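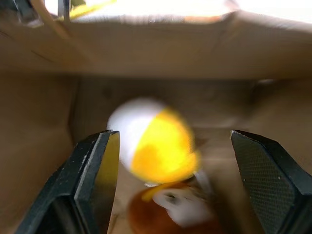 White and yellow one, at the cardboard box.

Tuesday, packing bench

Continued with the glue for the paper labels. The Fornus paste from last week became too thick in the jar, so I mixed a new one with more water. I let it rest for three hours before the first use. It spreads well with the wide brush, but at the corners it still pulls the paper into small waves. The old Dekitz paste did not do this, and I would like to understand the difference. Maybe it is only the starch.

Brown paper is harder than white, I wrote this already in November. On a surface with creases, like the bag on the beige table, the label holds only on the high places and one can lift it with a fingernail.

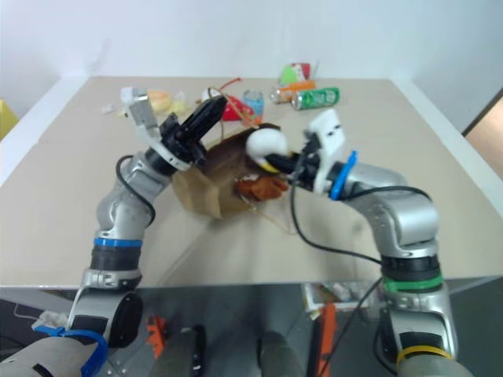 Weights

Dry paste for one jar: 476 g. The recipe from Torbridge says less, but their flour is finer. I repeated the weighing on the second scale and got the same value.

For the hanging labels I want to stop using cotton string. Twisted paper cord in tan color looks better with kraft paper, and its loop can stand up by itself. To check: does the paste hold the cord end without a knot?

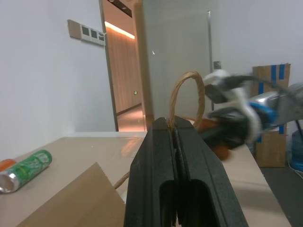
For tomorrow

Wash both brushes, the wide one is still sticky near the metal. Ask Norðdahl for the price of the finer flour, small sack only. Keep the lid of the new jar closed!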